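Household Cloths and Small Rooms: what we kept, what we threw out
Project report by Dalia Ait Ali, with Kenji Mercado and Britta Rothe

We picked cloths mainly because I was fed up with mine. I had a drawer full of them and reached for the same two every day, so when our tutor Asabe Adeyemi asked for a project on everyday things, I had my subject before she'd finished the sentence!

We started in June by asking people on our course what they wiped, dried and polished with at home. We got 39 replies, which was more than I'd hoped for. Most people owned up to 8 cloths, and a lot of them couldn't say where half had come from (mine were mostly from my gran). Britta typed everything up and Kenji did the charts - he's much better at them than me.

Then we sorted the cloths by weave: flat, terry, and the bumpy open kind that gets called waffle. Flat ones were the favourite for glasses. Terry went on spills. Waffle split people completely, and Kenji and I still disagree. I like how they fold down to nothing, he says they snag on everything.

The other half of the project was windows, as that's where people told us they gave up. Round ones are a pain. You start in the middle, work out to the edge and then have to go back along the curve, and if there's a plant growing near it you end up lifting leaves with one hand. 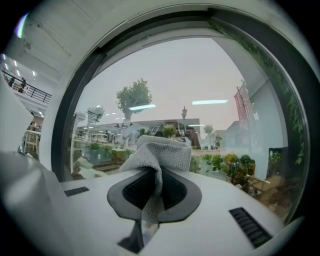

Section 4: Cloths and windows

A light grey knitted cloth with a loose weave, bunched up to a peak, and behind it the big round window with its dark grey surround. Ivy trails down the right side, so that's the bit I'd leave till last. There's a tree and a street lamp outside, and reflections in the glass as well, which make it hard to judge streaks. Britta's tip is to look from an angle - I've started doing it at home.

If we did it again we'd ask how often people wash their cloths. We forgot to put that in.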